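2019-09-12
By the Londusthorpe desk
3 min read

Quick one before the train. Went to the open day at Londusthorpe yesterday, doors at 10, got in late because the parking is a field. 600 people signed up apparently, felt like all of them were in the hallway. Coffee fine. Badge fell off twice.

First stop was Kurup, who do storage for small kitchens and shared offices. Lots of talk about lids. They have 36 box shapes in the catalog and want to get down to 20, which I'm all for, my own cupboard at home is a disaster of boxes that don't stack. Long chat about rounded corners, easier to wipe out but you lose a bit of room. Worth it I think.

Then upstairs to the tables, the part I came for. Everyday stuff out on cloth, the kind of thing that collects in a kitchen drawer or the bottom of a bag. Clear food box with a light blue rim, a little foil snack bag, a flat packet in pale green plastic, a toy hand clapper. Teal cloth, a bit fuzzy. I want that cloth.

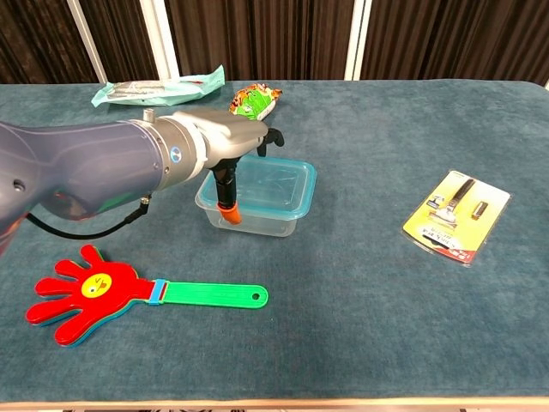
Anyway what goes in a box and what stays out is harder than it sounds. I'd put snacks together and toys somewhere else entirely. The woman next to me wanted one box for everything and a label on it. We did not agree. Crinkly bags are the worst, they take up room and never lie flat.

Skipped the Flulix talk, room was full. Cokora had a stand by the stairs with drawer dividers, 23 dollars a set, nice but no. Lunch was sandwhiches, gone by the time I got there.

Next open day is in October, no date yet. Go early, bring your own lunch, and dont park at the bottom of the field.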